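机器人到底能不能收桌子

我妈每次打电话都要问一句:你们搞的那个机器人,什么时候能给我洗碗?

我得先声明,我不搞机器人。我在一家给小餐馆和社区食堂做排班软件的公司上班,公司叫 Otix,跟机器人最近的距离就是茶水间里那台老是卡在椅子腿之间的扫地机。可是在我妈那里,凡是对着电脑上班的,都算“搞那个的”。所以这几年我被她问得心虚,干脆认真看了起来,视频看,论文摘要看,评论区也看(评论区看得最多),八月份还跑去别人的厨房里蹲了两个下午。看完之后我有一肚子话,这篇就是把肚子倒空。

先把我的看法摆在前面,省得有人翻到最后骂我绕弯子:家务这件事,机器今天能干一部分动作,还不能干“一件活”。车间里好一些,好在哪儿我后面说。至于什么时候能给我妈洗碗,我猜她得再等等,等多久我不敢写,写了以后会被人截图。

为什么我要分“动作”和“活”?拿吃完饭收桌子来说吧。你要是问一个人收桌子要干什么,他会说,把碗端走,擦一下。两句话。可你真站在旁边看自己怎么收,那就热闹了。筷子先拢到一起,碗摞碗之前先看看里头还有没有汤,有汤的倒进没汤的,骨头拨到一个盘子里,杯子是谁的还喝不喝,孩子那个勺子别收,他一会儿还要吃酸奶。这时候电话响了,你用胳膊肘把门顶开,手里还端着三个碗。你根本没觉得自己在做决定,可你已经做了一串。

机器人演示视频里的收桌子一般是这样的:一个盘子,一个杯子,都是干净的,摆得客客气气。手伸过去,夹住,抬起来,放到旁边。配乐很好听。我没有说这个容易的意思,后来我才晓得光是把一个平放的盘子从桌面上弄起来就够人头疼的。但是你把它叫“收桌子”,我妈听了是要信的。

盘子这个东西真值得单独说一段。我以前从来没想过盘子难拿。你现在放下手机去拿一个试试,拿一个浅口的、平放在桌上的。你的手指是怎么进去的?我试了好几遍,我是先用拇指压住一边的沿,另一边翘起来一点点,剩下几个指头就钻进去了。要不然就是把它往自己这边拖,拖到有一截悬在桌子外头,从下面一托。这两招我大概四岁就会了,没有人教过我,我也从来没有为此得到过表扬。两片指头的夹爪要学这两招,得练好久。夹得浅了滑掉,夹得深了顶到桌面,拖得猛了盘子直接下去了。

我有个认识多年的朋友叫 Sevim Bilgin,土耳其人,中文比我老家几个表弟还标准。她在一个叫 Gökçe 的小团队里做事,专门教机械臂干厨房里的零碎活。八月份那两个下午就是她带我进去的。我去之前想象的是那种玻璃房子,白大褂,地上贴着黄黑条。去了一看,就是一间厨房嘛!有人在角落里吃泡面。我一下就放松了,还问人家要了一杯茶。

她跟我讲的第一件事就让我愣了半天。她说她们统计过一批收餐具的尝试,一共七百次,从头到尾没让人插手、东西也都放对地方的,是五百七十七次。我当时脱口而出:那很高啊!八成多呢!她看着我,那个眼神我现在还记得。她说你回家收碗,收十个摔两个,你妈怎么说。

我妈会怎么说我太清楚了。

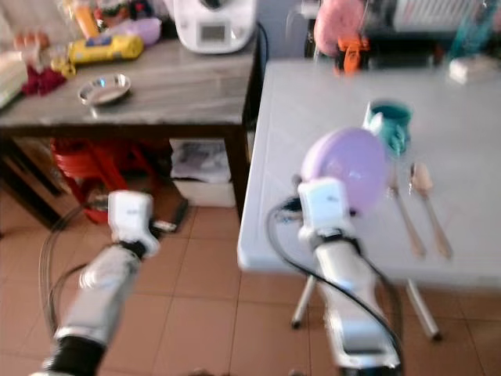
而且她说这个数还是在餐具摆得比较规矩的时候得来的,一样一样分开放,不叠,不脏。一旦把叉子压在盘子底下,或者勺子斜插在碗里,数字就没有那么好看了。她没给我具体的,我也没好意思追着问。做这行的人对数字有一种很特别的警惕,她们知道数字离开厨房以后会变成什么样子。我这种写文章的人就是罪魁祸首之一,我认。

第二个下午我基本上就是坐着看。说实在的,看机械臂干活跟看钓鱼差不多,前十分钟特别激动,后面就开始数瓷砖。它慢啊!它伸过去,停一下,好像在想,再伸一点,又停一下。你坐在旁边手会痒,真的会痒,就是那种看长辈用智能手机的痒,恨不得一把抢过来替他点。我看见它对着一把叉子来回试了好几次,最后总算夹起来,屋子里吃泡面的那位还鼓了两下掌。我也跟着鼓了。鼓完我自己觉得好笑,我上一次为一把叉子离开桌面鼓掌,应该是我外甥一岁半的时候。

不过外甥这个比方我想多说两句,因为好多人爱用,说机器人现在就像小孩,慢慢就长大了。我觉得这个说法害人不浅。小孩一岁半拿叉子拿不稳,但他知道叉子是干嘛的,知道这一把是他的,知道掉地上了大人会嚷,而且他掉得挺开心。他手上笨,脑子里关于这个家的事情已经装了一大堆了。机器是反过来的,你可以让它的手稳得不得了,重复一千遍都在同一个地方,但是桌上那半杯凉了的茶是剩的还是我妈特意晾着的,它没处知道。现在大家把语言模型接上去,说它有常识了,它确实能跟你讲一大篇关于凉茶的道理,可是我妈那一杯它还是得问。你要是每样都问,我妈就会说,得了,我自己来吧。

“得了,我自己来吧”,我觉得这七个字才是家务机器人真正的对手。

我来讲讲我家的洗碗机。三年前我给我妈买过一台,牌子就不说了,好好的机器,装好那天全家围观。现在里面放的是什么呢?是面粉、木耳、粉丝,还有一袋不知道哪年的腐竹。她说密封好,不生虫。你问她为什么不洗碗,她能给你列出一堆来:碗要先冲一遍才能放,那我都冲了为什么不顺手洗了;锅放不进去;就两个人吃饭,攒一天碗味道大;洗的时间那么长,要用那个碗的时候它在里头转。每一条单独拿出来你都能反驳,加在一块儿你就闭嘴了。洗碗机是非常成熟的机器,洗得比人干净,省水,它输在前后那两段上,就是把碗弄进去和把碗弄出来。

所以你看,大家对家务机器人的指望,说到底就是指望它来填这两段。洗已经有机器洗了,衣服也有机器洗了,剩下的都是机器和机器之间那点缝。从桌子到洗碗机,从洗衣机到晾衣杆,从晾衣杆到柜子。这些缝全是我妈在填,填了四十年。缝里的活没有名字,你要是问她今天干了什么,她说没干什么呀,就收拾收拾。“收拾收拾”四个字,你让工程师写个需求文档试试,我看他能写到退休。

我公司有个同事听我讲这些,特别不以为然。他以前在 Perkus 干过,那是一家做小家电外壳的厂,他说你老盯着厨房看当然悲观了,你去车间看看。他说得有道理,我得公平一点,所以下面讲车间。

车间里机器早就在干活了,这个大家都知道,焊接、喷漆、码垛,干得比人好,也不喊腰疼。我同事说的是另外一种,就是近些年那些灵活一点的臂,干以前非得靠人手的小活,比如把零件从一个筐里捡出来摆到托盘上,给壳子撕膜,往盒子里塞说明书。他说 Perkus 有一条线,就是干摆托盘这件事,刚上的时候一个小时摆一百四十二个,旁边的大姐一边聊天一边就把它超了。后来调来调去,速度上来了,大姐也调去干别的了。

我问他,那是不是就算成了。他想了一下说,成了一半吧。因为大姐干那个工位的时候,顺手还干了好多别的。筐里有个壳子颜色不对,她拎出来扔一边。托盘有个角翘了,她拿手一按。前头的料没到,她喊一嗓子。换成机器以后,这些“顺手”一下子全冒出来了,每一样都得专门想个法子,有的加了个摄像头,有的改了料筐,还有的到今天还是隔一会儿有人过去瞟一眼。他说账算下来是划算的,可跟当初厂长在会上算的那笔账不是同一笔。

我听完觉得特别耳熟,这不就是收桌子吗!只是车间有一个厨房没有的好处,车间愿意为机器改。料筐可以换成带格子的,灯可以重新打,地可以重新划线,壳子上可以专门留一个好夹的边。你跟厂长说,花这点钱改一下,效率能上去,他会坐下来跟你谈。你去跟我妈说,妈,咱家的盘子得换成统一尺寸的,叉子得分开放,桌上别搁酱油瓶子,您看她跟不跟你谈。

家是不会为机器改的,或者说,改得特别慢、特别不情愿。我为了那台扫地机器人,已经把拖鞋、数据线、猫的水碗全都架高了,客厅看着像要发大水。朋友来家里问我怎么回事,我说在扫地。你想想,一台就会在地上转圈的东西,已经让我把生活抬高了十几公分,要是来一个长胳膊的呢?

当然也有人从这头往那头想。有一家叫 Binorer 的,做的是给社区食堂回收餐盘的设备,我因为工作的关系跟他们打过交道。他们压根就不去碰家里,也不去碰什么都能干的机器人。食堂的餐盘全是一个样子的,人吃完了自己端到窗口,放上传送带,后面的机械臂只管把勺子挑出来,把盘子翻过去倒一下,插进架子里。我在现场看过,快得很,哗啦哗啦的,看得我心情特别舒畅。有个老爷子每天吃完了不走,就站在窗口边上看,一看看半天。

可是你仔细琢磨一下它为什么快:最难的那一段,就是在一张乱七八糟的桌子上判断什么是什么、谁是谁的、还要不要,是由老爷子自己干掉的。他端着盘子走了三十五步(我陪他走过,他自己报的数,他说每天当锻炼),把一个乱七八糟的问题变成了一个整整齐齐的问题。后面那条臂当然舒服了。我一点讽刺的意思都没有,我觉得这是目前最聪明的做法,人干一点人觉得毫不费劲的事,机器干后面那些又脏又重复的事。只不过它上不了新闻,因为它长得像一条传送带,没有脑袋,也不会跟你挥手。

说到脑袋,我对人形那个东西一直有点嘀咕。每次看到两条腿的机器人在发布会上端着托盘走出来,底下人哇哇叫,我就想,它走得挺好,可是收桌子不用走得那么好啊,我奶奶后来坐轮椅,照样把一桌碗收得清清爽爽。难的一直在手上,在指头尖那一两公分,在碰到盘子的那一下。Sevim 跟我说过一句话,她说人们喜欢看腿是因为腿摔倒的时候好看,手失败的时候不好看,夹了个空,啥也没发生,视频都没法剪。我笑了好久。

支持人形的朋友会说,家是照着人的尺寸造的,所以机器得长成人的样子。这话我同意一半。台面那么高,柜门那么开,水龙头那么拧,的确都是给两只手准备的,两条胳膊我是赞成的。一条胳膊干家务真的不行,你试试一只手拧瓶盖,一只手剥鸡蛋。有一回我右手烫了包着纱布,光是从袋子里往外倒一碗米就倒了一地。那一个星期我对单臂机器人的看法全变了,充满同情。可是腿我觉得可以先欠着,轮子挺好的,便宜,不摔,老房子里的门槛再说。

还有一件事我一直想写,就是“脏”。现在我看到的绝大多数练习,用的东西都是干净的,这很好理解,谁也不愿意每试一次就调一碗芝麻酱抹上去。可是家务这两个字里头,最要命的就是脏!要是碗不脏,我收它干嘛?油一沾上,夹爪就打滑;汤一晃,重心就变;饭粒干在碗边上,是洗之前泡一下还是直接抠,这里头学问大了去了。还有夹爪自己也会脏啊,它夹完油盘子再去拿干净杯子,那不等于白洗?人会在围裙上蹭一下手,会去水龙头底下冲一下,这个动作我们一顿饭的工夫要做多少次,完全不过脑子。我问过 Sevim 机械臂怎么洗手,她叹了口气,说这个问题每个妈妈都问,每个投资人都不问。

我觉得她应该让妈妈们去当投资人。

写到这儿好像我一直在泼冷水,其实我的心情挺复杂的,两个下午看下来我比去之前乐观。怎么讲呢,去之前我对它们的了解全是从视频里来的,视频里它们什么都会,所以我一直等着它们出丑。去了之后我亲眼看它夹空、看它碰歪、看它停在半空发愣,反倒觉得这东西是真的。它是一件很难的活被人一点一点往前推的样子。Sevim 说前些年她们换一个形状不同的杯子就得重新折腾好些天,现在换了,多数时候它自己凑合着就能对付,夹得不漂亮,但能夹。这个变化在视频里是看不出来的,视频里以前也夹得漂漂亮亮,以前那是摆拍的漂亮。

她还跟我讲,她们教它的法子,有一大半就是人来带,人的手怎么动,它的手跟着怎么动,一遍一遍录下来给它学。我问那是谁在带,她说轮流,大家都带,带一天下来胳膊酸得抬不起来。我听了就想到我妈。要是有人愿意按小时付钱给我妈,请她对着机器收一年的桌子,把她那四十年的“顺手”全都录下来,那才叫宝贝。她收完桌子抹布怎么叠、从哪边往哪边擦、碎屑怎么用手接住,我学了三十多年都没学全。我把这个想法在电话里跟她讲了,她问一个小时多少钱。我说我不知道,她说那你问清楚了再来说。

这里面其实有一个挺严肃的事情,我不太会写严肃的,但是想提一句。家务为什么一直被当成简单活?就因为干的人不吭声,干得又熟。现在全世界最聪明的一帮人,花着大把的钱,要让机器学会从桌上拿起一个盘子,学了这么些年还在学,这总该让人重新掂量掂量了吧。我爸有一回在旁边听我讲这些,听完了说,拿个盘子有什么难的。我说那你去把桌子收了。他就去收了,收完回来坐下,我妈过去看了一眼,又重新收了一遍。

所以我爸在我心目中的自动化水平,大概也就是那样吧。

再回到大家最关心的:买不买,等不等。有读者给我留言,说家里老人手脚不便,就盼着有个机器能帮着端端碗,问我要不要先攒钱。我的想法是这样,如果是图新鲜,你攒你的,没关系。如果是真等着用,那别等那个什么都会的,先把家里能拆开的活拆开。碗少的就买轻一点的、带边的,好端;桌子和水槽之间弄个小推车,一趟推过去;洗碗机要是装的话,装高一点,别让老人弯腰,我当初就是装低了,后悔到现在。这些东西一点都不先进,可是明天就能用上。等哪天真有胳膊进家门了,这些也不白费,你家整齐一点,它也好干一点。

至于我自己给它们定的考试,我早就想好了。不考端水,不考叠毛巾,也不用跟我打招呼。就考年夜饭之后那张桌子。十来个人刚散,鱼骨头,虾壳,半瓶没盖盖子的可乐,小孩的贴纸粘在碗底,一双筷子在地上,我姨父的假牙不知道是不是包在哪张餐巾纸里(这事真发生过,翻了两袋垃圾)。你把门一开,让它自己进去,别给它提示,我们一家人在客厅看电视。中间它可以来问,最多问三回,问多了我妈就要站起来了。什么时候它收完了,我妈进去看一眼,没有重新收一遍,我就把这篇文章改了,标题也改。

昨天晚上我妈又打电话来,还是那句,你们那个机器人怎么样了。我说妈,它现在能拿叉子了。她说哦,那勺子呢?

我说我给你问问。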